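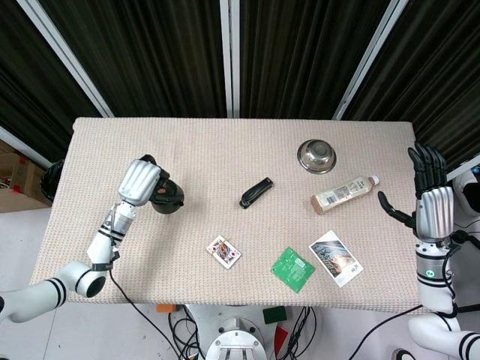 Tischdecke beige, Vorhänge dunkel, und was sich so angesammelt hat.

Am Sonntag habe ich mir den langen Tisch im hinteren Zimmer vorgenommen. Das stand seit Wochen auf dem Zettel. Eigentlich soll dort genäht und geschrieben werden, aber wie das so ist mit freien Flächen: Wer vorbeikommt, legt etwas ab. Ein Tacker, eine Spielkarte, ein grünes Tütchen, eine Flasche mit irgendetwas Milchigem. Dazu eine Schüssel, die in die Küche gehört.

Die Schüssel war schnell erledigt. Ich habe 4 davon, alle aus Edelstahl, alle klein, und benutze sie für Zwiebeln, Knöpfe und Wechselgeld. Knöpfe waren der Grund, warum eine im hinteren Zimmer gelandet ist. Sie kommt jetzt wieder zu den anderen in den Schrank, und für die Knöpfe nehme ich ein Schraubglas.

Der Tacker bleibt. Ich brauche ihn für die Rechnungen, und im Schreibtisch habe ich ihn früher immer gesucht. Er bekommt die linke Schublade, zusammen mit den Klammern. Von denen habe ich beim Aufräumen drei angebrochene Schachteln gefunden und in eine umgefüllt.

Bei der Spielkarte war es schwieriger. Es ist eine Bildkarte, und das zugehörige Spiel lag nirgends. In der Kommode sind zwei Kartenspiele, beide haben eine andere Rückseite. Zamfira Nedelcu meinte am Telefon, sie könnte von ihr sein, vom Spieleabend im Mai. Sie wollte nachzählen und hat sich noch nicht gemeldet. Bis dahin steckt die Karte am Kühlschrank unter dem Magneten.

Flasche und Tütchen sind in die Küche gewandert. Getränke haben auf der Decke nichts verloren, auch nicht mit Deckel. Die Decke ist aus feinem Strick und nimmt jeden Fleck sofort auf. Ich wasche sie bei 30 Grad und lege sie zum Trocknen flach hin – auf der Leine hängt sie sich aus, das habe ich einmal gemacht und danach wochenlang an den Ecken gezogen. Das schwarze, becherartige Ding kommt in den Geschirrspüler.

Offen sind noch die Kartons in der Ecke. Das sind Sachen vom Umzug, vor allem Bücher und Winterzeug. Insgesamt habe ich damals etwa 56 Kisten gepackt, und der Rest davon steht eben immer noch an der Wand. Ich wollte jede Woche eine ausräumen. Das hat zweimal geklappt.

Die Vorhänge lasse ich dunkel. Ich hatte überlegt, hellere zu nehmen, aber tagsüber sind sie sowieso meistens offen und abends ist es mir so lieber. Kürzen müsste ich sie vielleicht noch um 5 Zentimeter. Dafür brauche ich den Tisch, und der ist ja jetzt frei.

Nächstes Wochenende ist der Flur dran, falls das Wetter schlecht bleibt.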